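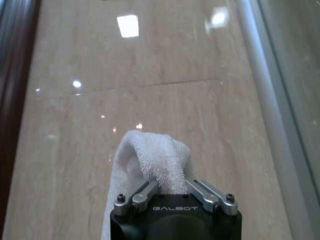 My bath towels have given up, and I'd like to know if they can be saved or if I should hold a small service. They were a set of white ones from Kimau, bought with high hopes, and for the first few months they were lovely. A good white terry towel should look like the one in the picture, with the loops standing up all fuzzy so they catch the light. Mine now have the texture of a cereal box. I can stand one in the corner of the bathroom and it will wait for me.

I wash them every Sunday in warm water with a full cap of Sirkico liquid, plus fabric softener, plus more fabric softener when the first lot didn't help. Then they hang on a rack indoors. We have hard water in Rilthorpe and the inside of my kettle looks like a cave. Is it the water, the soap or me?

-- **scratchy_in_rilthorpe**

---

**lintandlet_live**

Mostly you, sorry. Stop the softener. It coats the loops, and a coated loop lies down flat and stops soaking anything up. Doubling it was a bold move.

What I'd do:

1. Wash the towels on their own, on the hottest setting the label allows, with no detergent at all. Look through the door halfway in. If there are suds, that's your old Sirkico coming back to say hello.
2. Run them again with a cup of plain white vinegar in the drum. No bleach anywhere near it, ever. The two together make a gas you don't want in your laundry room.
3. Spin, take each one out while damp, and snap it hard by the short edge, ten times or so. You'll feel silly. Do it anyway, it lifts the pile.
4. Tumble on medium if you have a dryer. If you only have the rack, snap them again when they're half dry.

After that, use half the detergent you think you need. With hard water people always pour in more, and then it doesn't rinse out, and then they pour in more. If your water is as bad as your kettle suggests, a scoop of washing soda with the detergent helps. Skip the vinegar on those loads, they cancel each other out.

I rescued a set of Galbraith hand towels this way that had been through at least 200 washes. They aren't new, but they do bend.

---

**mopbucket68**

just buy new ones. towels are like $9

---

**thirdfloorwalkup**

Agree with the first answer except for the dryer, which chewed the edges off mine. A breezy window did nearly as well, and my towels only crunch a little now. Also check how full you're packing the drum. I used to cram in six bath sheets and wonder why the middle one came out with soap still in it -- four is plenty for a normal machine.

If they're still stiff after two rounds, cut them up for rags. They make very good rags.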